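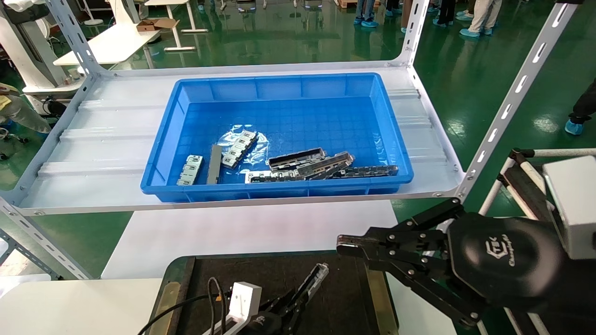
Blue tray of metal parts on the shelf at Sedgwick

I've wanted to get to the Sedgwick elk station open day since May, and it was worth the 80 miles of gravel to get there! We pulled in just after breakfast and there were elk right down by the creek — cows mostly, with a couple of young bulls shoving each other around (I could have stood there all morning).

The herd on the Baltau side is at 384 animals this winter, and 164 of those are cows. They come down off the ridge when the snow gets deep and follow pretty much the same route every year, through the timber and across Umoler Flats, so the station folks know where to wait with their spotting scopes.

We got a hayride out to the flats, 16 of us squeezed onto one wagon, and then a talk on how they age an elk from its teeth. My favorite part of the day! The chili was good too, though it ran out early, so eat first if you go. Parking is by the lower gate, and the road past it gets slick after lunch.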